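I'd been told Jamila Uddin would talk me out of half my bathroom shelf, so I turned up at her shop in Asden with a carrier bag of my own stuff. Bad move, possibly. She had the whole lot lined up on the counter before I'd got my coat off.

"Three of these are the same thing," she said, tapping the lids. "You've bought shampoo for fine hair, shampoo for flat hair and shampoo for limp hair. Did you notice any difference?"

I had not noticed any difference.

Jamila has been cutting hair for 14 years, the last few of them on her own at Kestness, and what I really wanted to ask her about was washing it. How often, how hot, with what. I wash mine every morning and have done since school, and my friend Chelsea Greenwood (who hasn't used shampoo since the summer and looks fantastic, annoyingly) keeps telling me I'm ruining it.

"You're not ruining it," said Jamila. "You've got fine hair and an oily scalp and you go to the gym. If you like it clean, wash it. Your friend's got thick, curly hair, and hers would be like straw if she did what you do. I don't know why people think there's one answer."

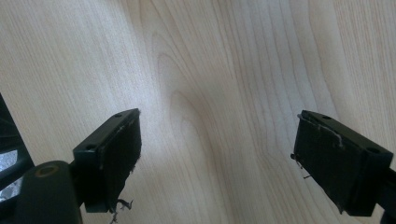
So where does the every-other-day rule come from? She pulled a face. "Magazines? My mum said once a week, and she'd have been horrified by every other day. I ask people what their scalp feels like on the second day. Itchy, greasy, fine? Go by that."

I asked about training your hair, where you hold out for weeks and your scalp supposedly learns to make less oil. She's had plenty of clients try it. "They come in after a month with a hat on. Some of them say it got better. I think they got used to it, and good for them, but I've never seen a greasy scalp turn into a dry one by waiting."

What she does mind is how we all do it. I had to mime my usual routine at the basin, feeling a right lemon, and she stopped me almost at once. I was piling everything on top of my head and scrubbing at the lengths. "Shampoo's for the scalp! Fingertips, no nails, and get round the back, where everybody forgets. The ends get washed when you rinse. Then conditioner goes on the ends and stays off the roots."

And rinse for longer than you think. Quite a few people who tell her they've got a flaky scalp are leaving product in, she says, though if it's sore or it won't shift she sends them to the chemist or the GP. "I'm a hairdresser. I'm not going to guess at somebody's skin."

On temperature she's relaxed. Warm, comfortable, not scalding. That last blast of cold for shine, which I've been bravely doing every winter? "If it wakes you up, carry on."

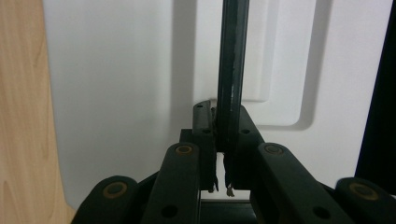

We got on to money, as you do. The dearest thing in my bag was a scalp serum that cost me £36 in November, and I was rather hoping she'd say it was marvellous. She read the back of it for ages. "It smells lovely," she said eventually, and put it down next to the three shampoos. She'd keep one shampoo, one conditioner and a wide comb, and spend whatever was left over on getting the ends trimmed. (Well, she would say that, and she laughed when I pointed it out.)

Dry shampoo she likes, within reason. One day, maybe two, and then a proper wash, "because it's powder, it doesn't go anywhere." Towels she's stricter about. No rubbing. Squeeze it, wrap it, leave it alone while you have your breakfast, and keep the dryer moving once you start.

I've been doing it her way for a fortnight now. I still wash it every morning, only with my fingertips and a lot less shampoo, and the bottle's hardly gone down. Chelsea says it looks the same. The serum's in the cupboard if anyone wants it.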